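We use cookies to improve your visit. By continuing you accept our cookie policy.

Recording demos with two arms: keys keep swinging

clindetti_bench
I'm teaching a two-arm setup to pick up key rings and sort them, driving both arms by hand from a pair of leader arms. I have 18 recordings so far and only 8 are any good. The trouble is the pickup. Once the big ring is off the table, the tag and the small keys hang down and swing, and I end up chasing them with the other gripper.
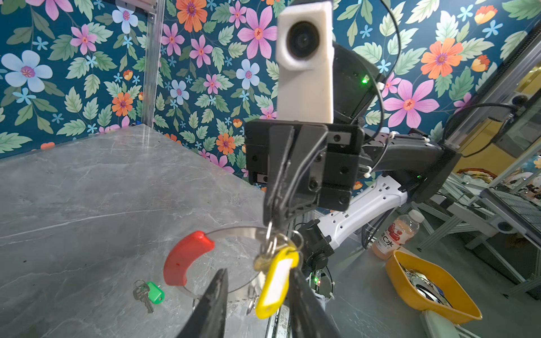

The smaller sets give me less trouble. Should I slow down, or cut the swinging part out of each recording afterward?

Noman Dogar
Don't cut it out. If you remove those seconds, the arm positions jump between one step and the next, and the policy learns the jump. Lift a short way, stop, wait for the tag to hang still, then bring the second arm in. Do it the same way every time. Also check that both wrist cameras can see the ring before you close on it. 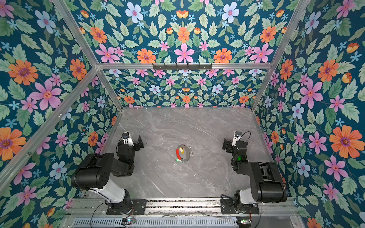 I start each recording with the grippers open and pointed in toward the middle. Move the keys a little between runs or it will only learn one spot.

flader8
just record more. worked for me

Related topics
Leader arm feels stiff after a long session
How many demos for one pick and place task?
Wrist camera drops out in the middle of a recording
Grippers bumping into each other over the table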